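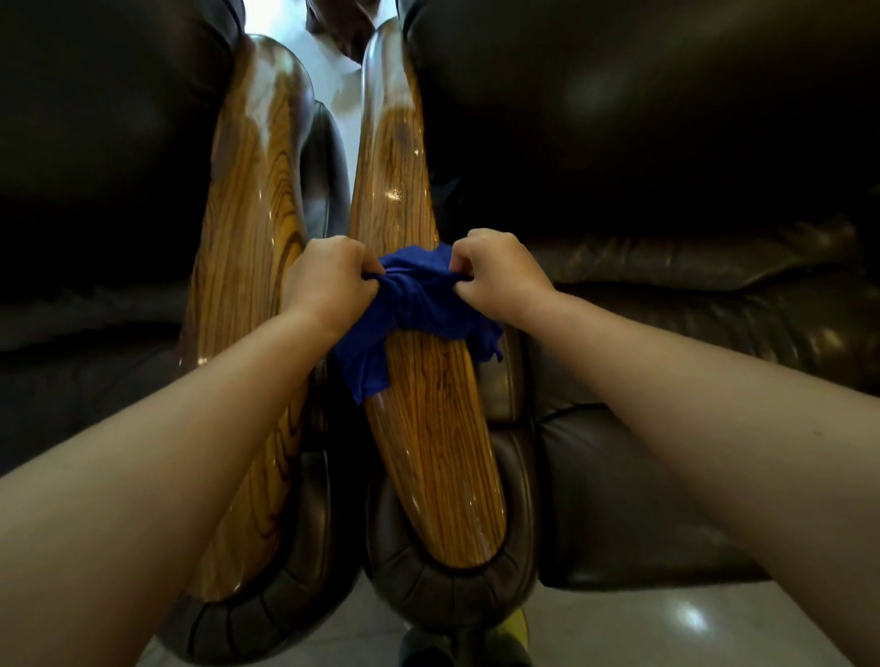
Jury duty is over and I'm finally allowed to talk about it, so of course I've been talking about it to everyone, including the dentist, who couldn't get away because technically I was the one in the chair. The judge told us on the last afternoon that we were free to discuss the case or not discuss it, whichever we liked, and I swear I had a whole speech ready by the time I reached the parking garage. Then I got home and couldn't do it. I had two weeks of other people's money trouble in my head and no idea where to start. So I cleaned. Blue cloth, both leather chairs, up and down those long wooden arms, going over the testimony the whole time. By the second chair I had decided to write it up here.

Okay, so, the case. A guy who ran the books for a small company called Wunidex, over in Fekholm, was charged with stealing from it. Wunidex fixes commercial ovens, the big ones that bakeries and school kitchens have. I had never heard of them and neither had anyone else on the jury, and I know that for a fact, because we were all asked, one at a time, under oath. Jury selection took a day and a half! I had pictured a quick yes or no. What you get is a lawyer asking whether you have ever been "disappointed by an accountant."

(I have. I said so. They kept me anyway.)

The charge was theft by deception plus a bunch of forged invoices. The invoices were supposed to come from a parts supplier called Yimer, and Yimer is a real supplier, with a real warehouse, which made it confusing. Some of the bills were genuine and some of them weren't, and they looked the same apart from a bank account number at the bottom. The prosecution had 85 of them in binders. We each got a binder. If you have never tried to stay awake after lunch with a binder full of invoices for oven gaskets on your lap, I can tell you it's a struggle, and the room was warm, and juror number 5 was losing the battle two seats down from me. That wasn't me, by the way. I was number 9 in the seating and I had peppermints.

What surprised me most was how slow a trial is, and how much of it happens without you. We'd get settled, a witness would say four sentences, somebody would object, and out we'd go again to the little room with the coffee maker. The longest stretch out there was 90 minutes. I read an entire paperback about lighthouses that someone had left on the shelf, and I don't care about lighthouses. You aren't supposed to talk about the case during breaks, so you talk about absolutely everything else. I now know more than I ever needed to about a stranger's kitchen remodel. Also about goats.
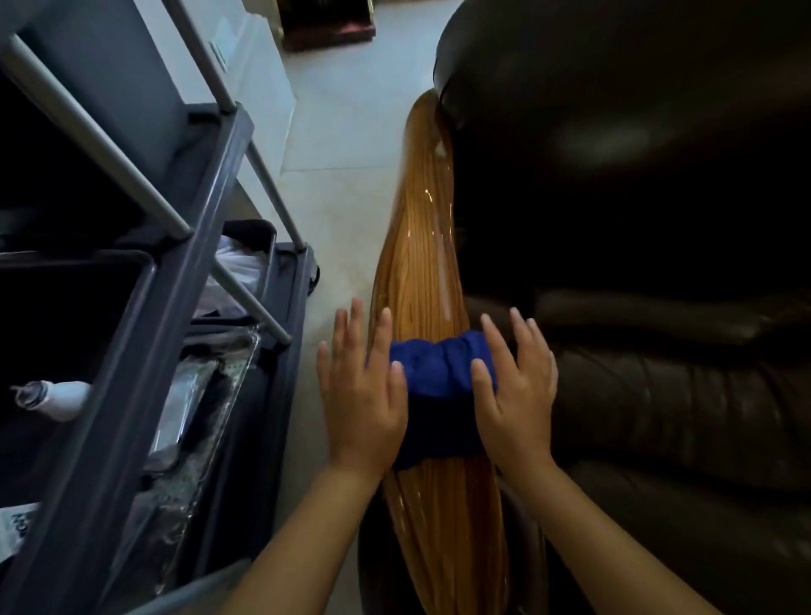
And the bank lady! I won't say much about her because she didn't ask to be in a blog, but she was the best witness by a mile. She worked for the Roltitz credit union and had obviously done this before. She turned and spoke to us instead of the lawyer, she explained every term once, and when the defense tried to rattle her over a date she just said, "May I look at the page?" and looked at the page. Then she gave the right date. It was so calm. I wrote "BE LIKE THIS" in my notebook and underlined it, and then remembered that the notebooks get collected at the end and felt silly.

The owner of the company was harder to listen to. He'd hired the bookkeeper when there were just the two of them and a van, and he kept calling him by his first name and then correcting himself. The prosecutor asked when he first suspected something and he took a long time to answer. He said it was when the Christmas bonuses wouldn't clear. It was a December like any other, busy, and he had told everyone the checks were coming, and then there wasn't enough in the account to cover them. I've been on the other end of a paycheck that bounced, years ago, and I had to look down at my shoes for a bit.

The defense was better than I expected, though. I went in assuming (which you aren't supposed to do, I know, I know) that with that many binders it was a done deal. But their lawyer was very good on one point, and it stuck with me. Three people in that office had the password to the accounts system. It was on a sticky note. It was on a sticky note on the monitor! The owner admitted it. And for part of one summer the bookkeeper was out with a back injury, and some of the bad invoices were entered in those weeks. So now what? Had he done it from home? Had somebody else learned how it worked and helped themselves? I went back and forth on this in the shower, in the car, at the stove.

Deliberating was the part I'd been dreading and it ended up being the part I'd do again. Twelve people and one long table, and a bailiff outside who'd bring us whatever exhibit we asked for. Our foreperson was a retired school bus driver and she ran that room beautifully. Everybody had to speak once before anybody got to speak twice. The first vote was split right down the middle, which made my stomach drop. I had this vision of us being in there until spring.

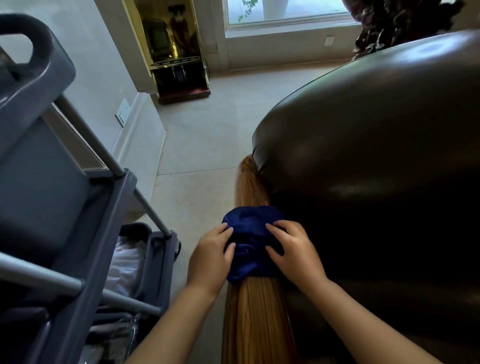
So we went through it count by count. There was one big count and a string of smaller ones, and the judge's instructions said we had to treat each one separately, which I'd sort of nodded along to when he read it out and only understood once we were doing it. You can be completely sure about one and not sure about another. For the 20 invoices from that summer, we were not sure. We laid them out along the table in date order and stared at them, and a quiet man who had hardly said a word all week pointed out that the credit union records only showed logins from the office for those weeks. Nothing from anywhere else. The defense lawyer had mentioned it once, early on, and most of us had missed it completely. I'd missed it. I had it in my notes as "logins??" with a doodle of a cat.

We came back guilty on the main count and on most of the others, and not guilty on the ones tied to that summer. I'm comfortable with that. I've chewed on it plenty and I still am. The money went into his account and he spent it, and there was no story where that happened by accident. But for those few weeks the state hadn't shown us who was at the keyboard, and "well, he did the rest" wasn't good enough. A couple of people were frustrated about it. One of them didn't say goodbye to anybody at the elevator.

I wasn't ready for how it felt when the clerk read it out. They had us stand. He was looking at the table, and there was a woman behind him, I'd guess a sister, who had been there every single day with the same green thermos. She put the lid back on it very carefully. I've thought about that lid more than about anything in the binders.

Sentencing is later on and we don't have any part in it. A few of us said we might go and sit in the back. I haven't decided. Part of me wants to know and part of me thinks I've had enough of that hallway for one lifetime.

Some practical stuff, for anyone with a summons on the fridge right now. Bring a sweater even if it's hot out, because the jury room and the courtroom are on different planets. The metal detector line is longest right at 8:30, so go early. The sandwich place across from the courthouse takes cash only and won't tell you until you've ordered. They paid me for my time and the check just covered parking, with enough left over for one of those sandwiches. And if your workplace has its accounts password on a sticky note, please, go take it down. I went in on my first morning back and checked ours. It was under the keyboard.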